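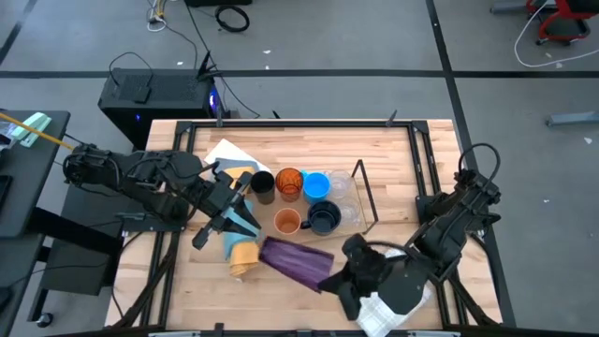 Gulira twin-arm bench kit – first month impressions

Forum: Arms, Grippers and Benches
Started by tapewormhole, 2020-02-22

tapewormhole wrote:
Right, I promised in the "what are you buying this year" thread that I'd report back on the Gulira kit, so here goes. Top of the page is the washing-up task, which is what I've been putting it through most evenings. Cups, cloths and a wire rack, two arms, one butcher-block top. I love it. I have wanted a two-armed bench for years and I'm still a bit giddy every time I switch it on.

What you get: two arms, two parallel grippers, the extrusion and brackets, the cable set, and a printed manual that is better than it needs to be. The table top is not in the box. Assembly took me 9 hours over a weekend and most of that was squaring up the extrusion, which I did twice after getting it wrong the first time (my fault, I skipped the page about the corner brackets).

Good points so far. The arms are quiet enough to run with the telly on. The teaching mode is lovely – you guide the arm through the move, it plays it back, and you nudge the points afterwards. Cups with straight sides were working on the first evening. The software found both arms without any fuss.

Less good. The gripper fingers as supplied are too slippery for clear cups. And cloths are hard! Much harder than I'd been led to believe by the demo reel.

sprocketpie wrote:
Brilliant, been waiting for somebody on here to get one. How does it cope with a mug handle? My Prekholm arm will take a mug from the top all day but if the handle is facing the wrong way it shoves it sideways and sulks.

tapewormhole wrote:
Much the same if you only use one arm. With two you can hold it with one and turn it with the other, and that's the bit that made me laugh out loud when it first came off. I've got the dark navy mug in there on purpose, handle to the left. Success rate is decent if I approach from above and keep the fingers clear of the handle. I wouldn't trust it with a mug I was fond of.

old_benchmark wrote:
I'll be the grump. I had the Gulira on loan in September and sent it back. The arms are fine, but the cable routing is a mess. You've got that big loop standing up over the right arm, and in my experience a loop like that catches on something sooner or later. For the money I expected the cables inside the links.

tapewormhole wrote:
Fair comment on the looks. Mine hasn't snagged so far, and I've logged 1,181 runs. The loop needs that slack for the wrist to turn all the way over. I tried tying it down and the arm faulted at the end of its travel, so I undid it again.

old_benchmark wrote:
1,181 runs of what, though? Picking up one cup and putting it down isn't the same wear as a long reach across the table.

tapewormhole wrote:
Mostly cup to rack, with the last 200 all cloths. I take the point about long reaches, I haven't done many. Happy to set up a proper test if you tell me which move bothered you.

old_benchmark wrote:
Right arm, full stretch to the back left corner, then wrist over. Do that 31 times in a row and see whether the cable has crept.

lintcatcher wrote:
Can we talk about the cloths please, that's the part I'm interested in! Are you folding them or just moving them? And does the colour matter? I've had terrible trouble with white cloths on a pale table.

tapewormhole wrote:
Moving and sorting for now, folding is the dream. Colour matters loads with my camera settings. Purple and yellow are easy, it picks them out straight away. The white ones are a pain, especially crumpled up near the front edge, where the software sees half a cloth and goes for the wrong bit. Where they overlap it tends to grab two together as well.

lintcatcher wrote:
Have you tried the soft finger pads from Plastimau? I put them on my own gripper and they pinch fabric much better – you do need to open the jaws a touch wider to make up for the thickness.

tapewormhole wrote:
I haven't, but I'm ordering a set tonight. If they help with the clear cups as well I'll be over the moon.

sprocketpie wrote:
Nwankwo do a pad too, a bit cheaper. Mine started peeling at the corners, so I'd go with the Plastimau ones.

old_benchmark wrote:
Pads won't fix the cables. I'll admit the teaching mode was the best I've used, though.

tapewormhole wrote:
I'll take that! Stretch test tomorrow, right arm first, and I'll put the results in this thread.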